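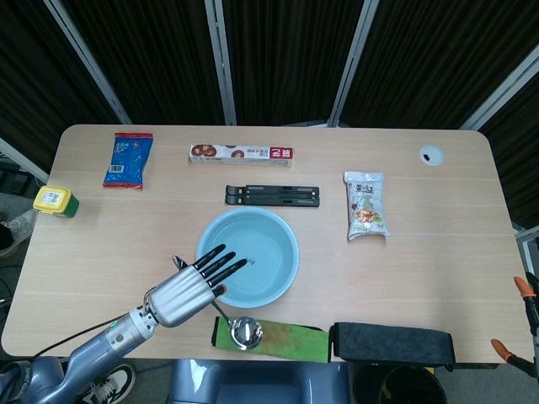
Ticket 117 – cleaning station table, room 22
Opened by: Clodagh Hennessy
Status: open

Green cloth has reddish-brown stains at one end. Put through two washes at 40 with the Draleck powder, no change. Basin and ladle are fine.

12/31/24 Anastasia Alexiou: Did you soak it first? We had the same in October and a cold soak shifted most of it.

Clodagh Hennessy: No soak. Will try overnight in the blue basin.

Anastasia Alexiou: OK. Keep the grey felt pad out of the water – it shrinks. Snacks and biscuits need to go back in the cupboard as well, please. Leaving this open till the cloth is dry.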